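Prukwood episode notes - README

I've been putting this together in the evenings, mostly because I couldn't remember which episode of Prukwood had the flooded ballroom in it (series two, as I found out much later). It's a plain table of every episode of the hospital-turned-hotel sitcom, plus the two Christmas specials, with one row per scene for the ones I've got round to.

What's in it: 725 rows so far. Each has the series, episode, scene number, who's on screen, where it's set and a short note from me. The notes are my own opinions, so please don't quote them as fact - I'm very rude about the Ovar holiday episodes and I stand by it!

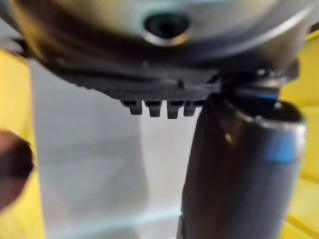 Rounded silver object with the dark ridged band and four small tabs, close up.

Known gaps: series 7 is hardly started. Citura, the spin-off, gets a file of its own and only covers the pilot. Characters are listed by surname, so Stoyanova means the mother in every row (the daughter is down as Stoyanova-D, sorry, I know it's ugly).

Using it: opens in any spreadsheet program. Keep the scene column as text or the numbering goes funny. Notes are capped at 300 characters.

Last updated 1 Dec 2024. Corrections are very welcome, especially for guest stars.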